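Husville Community Sport Forum > Junior and Senior Netball > Finals format

Started by wingdefence_mal

OK, I'm still buzzing from Saturday so forgive the length! For anyone who missed it, Mallow beat Procházka 44-42 in the semi, and they were behind at every break. Tatiana Danko moved back to goal keeper for the last quarter and suddenly everything into the circle was getting a hand on it. Best quarter of netball I've seen at Husville since we moved indoors.

What I wanted to ask is whether people like the new finals format. Top 4 go through, first plays fourth, second plays third, lose and you're done. I love it. Every game matters and the crowd was twice what we used to get in January.

Malathi Amin

----

centrepass64

Cracking game, agree on Tatiana. Don't agree on the format. Procházka finished second on the ladder, lost by 2 goals and their season's over. Under the old system they'd get a second chance through the prelim. What's the point of finishing second?

----

hrashti

Second gets you third instead of first, that's the point! I'm with Malathi. The old way we had teams playing for a double chance and resting people. Boring as.

Also can we talk about the extra time rule while we're here? The sheet on the wall says two halves of five minutes, the Zonex app says seven. If the other semi had finished level I reckon there'd have been a punch-up at the bench.

Hamidreza

----

wingdefence_mal

It's five. I asked at the canteen window and got shown the by-laws. The app is set up for the seniors and nobody's changed it over.

A few, then I'm off to get the scoresheets typed up:

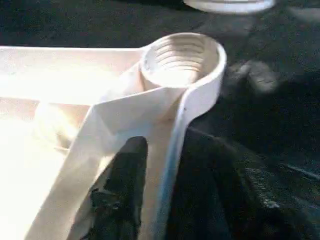
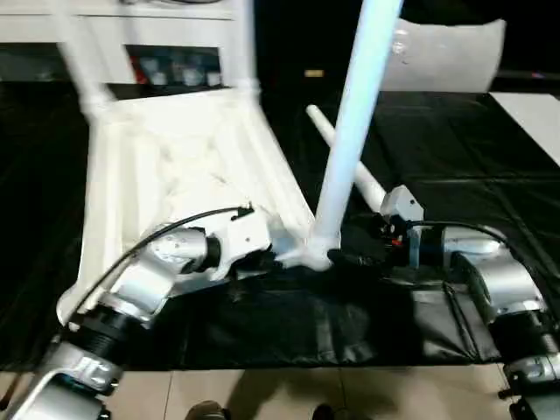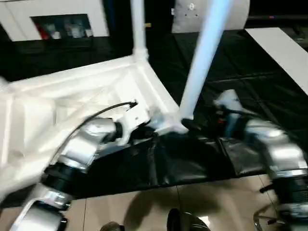 Janka Tichý reckons five minute halves are too short anyway, and that if the scores are still tied you should play on until someone is two clear, no changing ends, no whistle. She's played it that way elsewhere and says the last few minutes are mad.

----

centrepass64

Two clear is great to watch but it's murder on the mid-courters. Our centre was cooked by three quarter time and that was a normal game. You'd need rolling subs and I can't see that getting up.

Back to the format though. If we're keeping sudden death then at least let the higher team pick its time slot. Procházka got the 8.30 game with half the side driving in from out of town. They scored five goals in the first ten minutes and still led, imagine them awake!

----

kopecky_p

Picking the slot is a good idea, I'd vote for that. I umpired the other semi and would happily have swapped to the early one.

For what it's worth, the win was fair. Mallow's feeding into the circle was miles better after half time. They stopped lobbing everything and used the baseline. Watch the goal attack's footwork if you get hold of the video, lovely stuff.

Přemysl

----

hrashti

Baseline drives!! Yes. We've been trying to teach the under 15s that all season and now I can just say go and watch Mallow.

Tip for the final? I'm saying Mallow by 4.

----

centrepass64

Mallow by more if Tatiana starts at keeper. Still want the double chance back.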